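Progress report to the Wedwood fund: household food waste collection, Sotwood
Second reporting period
09/06/2022

What we said we would do

The grant was given to us to find out whether a weekly food waste round would cut what Sotwood households put in the general bin. We proposed to run it on 101 homes, using Gasteo caddies and liners, and to borrow the doorstep talks used in the Cabanatuan scheme that your office recommended to us. The caddies went out on time. Very little else in the plan has gone as written, and I would sooner set that out now than save it for the final report.

What has happened so far

Of the 101 homes, 70 put a caddy out in the first week. By the end of the period the weekly figure had settled at 55. Our own application called anything above half "strong take-up", a phrase I did not like then and like less now. A caddy on the kerb tells us that a caddy is on the kerb. Some were very light. The crew lifted them and logged them all the same, as the method says they must, and they count as homes taking part.

The weight of food collected looks healthy on paper. The difficulty is the general bin, where we expected a matching drop and have found a much smaller one. There are three explanations going round the office. One is that people used to compost at home and have stopped, so that we are now paying to collect what used to go on the garden. Another is that the starting weights were taken in a poor week, straight after a bank holiday. The last is that the lorry scale is wrong. I lean towards the second, but we have no proof for any of them and I would ask you to treat the headline saving in our last update with caution.

Doorstep talks

We held 42 talks. The Cabanatuan notes claim that one talk is enough to change what a household does for good. I have read them twice and cannot find how this was measured, beyond asking people whether they had changed. We asked the same question and got the same cheerful answer. The homes that had a talk put out their caddies slightly more often than those that did not, but they were also the homes where somebody was in during the day, and that may be all we are seeing.

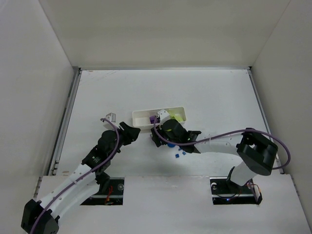
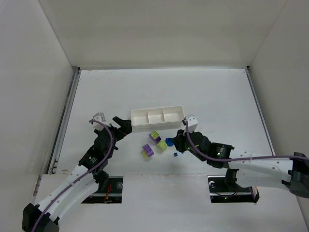 Replies from residents

We left a comment slip with every caddy and have typed up the ones that came back. Most are one word long. The fullest is unsigned:

I use it and I will go on using it, but please stop telling us it saves money until you can say whose. My liners ran out in the third week and I was told to buy my own. The caddy lid does not shut when it is full and the foxes know it. If you come round to talk to me again, bring liners instead of a leaflet.

I have little to say against this. The liner budget assumed three a week for each home. People use more, particularly in warm weather, and we ran short. The Gasteo lid has been raised with the supplier, whose reply was that it performs as designed.

Spending

We are under on staff time and over on liners. The two nearly cancel out, which looks tidier than it is: staff time is low because the second set of bin weights was put back. That cost will land in the next period. No change to the total is asked for.

Next period

The general bins will be weighed again in an ordinary week, on a scale that has been tested beforehand. Homes will be asked on the slip whether they composted before the round began. We will carry on with the caddies but hold no more talks until the weights are in, and the money set aside for them should stay unspent.

You asked whether the round should be offered to the whole of Sotwood from the autumn. On what we have, I could not support it. I could not support ending it either. A decision before the new weights would be a guess, and the contract on offer runs for longer than I would want to be tied to a guess.

The weights by street and the full set of slips are attached separately.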